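Wokalby (cloth-handling trial)

Wokalby is a test programme for robots that handle household cloth, chiefly towels, napkins and pillowcases. It is run by the firm Paltix at its workshop in Prantl and measures whether a single arm can pick up, spread, fold and stack flat pieces without help.

Method

Each attempt begins with one cloth dropped on a pale tabletop. The arm must find a corner, grip it and complete a fold in half. An attempt is scored as a pass if the edges meet within 30 millimetres. Thick cloths are graded separately from thin ones, as a thin hem tends to slip out of the fingers.

Results

In the first round 2,557 of 3,346 attempts ended with a corner held, but only 1,744 ended in a fold that passed. Most failures came from gripping two layers at once, or from pushing the cloth along the table instead of lifting it. Fingertip covering had a marked effect - bare plastic tips did worst on thin cotton.
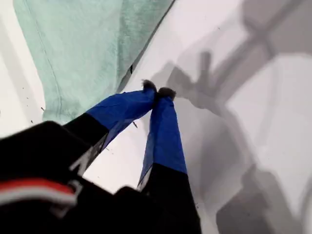

Speed remains the main objection to use in homes and laundries. A person folds a hand towel in a few seconds, while the arm spends longer than that choosing a corner. Flevska, a later version of the trial, adds a second arm and starts from a mixed pile. Fitted sheets are excluded from both versions.

See also: Flevska; Gripper; Laundry folding machine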